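**Parcels, a thread** 10/23/20

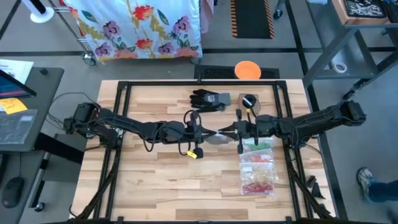
*Pale wood, nice grain.*

1/ I have spent the week trying to get one small box from Kerkusham to Cledau, a distance my gran used to cover on a bicycle. The box has now seen more of the country than she ever did.

2/ We use Frerichs for the shop's posting. They're cheap, they're cheerful, and their tracking page has the calm of someone who has lost your box and made peace with it.

3/ Status on the first morning: "With depot." Which depot? "Depot." Fine.

4/ Status by teatime: "Irkotmont." Irkotmont is north. Cledau is south. I rang up and was told everything goes through Irkotmont, including, I was told quite proudly, things being posted within Irkotmont.

5/ Was on hold for 55 minutes. The music is a pan pipe version of something I used to like.

6/ The parcel number ends in 2397. I can now say this in my sleep and have been informed that I do.

7/ To be fair to the drivers, they're lovely. Ours has 7 villages on his round and still shuts the gate. It's whoever draws the map I'd like a word with.

8/ Small traders, read the bit on compensation before you sign up with any courier. Ours pays out by weight. I sell lace bookmarks. If this box is never seen again I shall be rich to the tune of a sandwich.

9/ Also check what they count as a delivery attempt. We've had three cards through the customer's door saying "sorry we missed you". She was in. She has a dog that announces leaves.

10/ New prices come in from November, by the way. There's a fuel charge, which seems right given the scenic route.

11/ Update: it's left Irkotmont! It's on its way to Kerkusham. I'm in Kerkusham. I posted it from Kerkusham.

12/ Putting the kettle on and looking up the bus to Cledau.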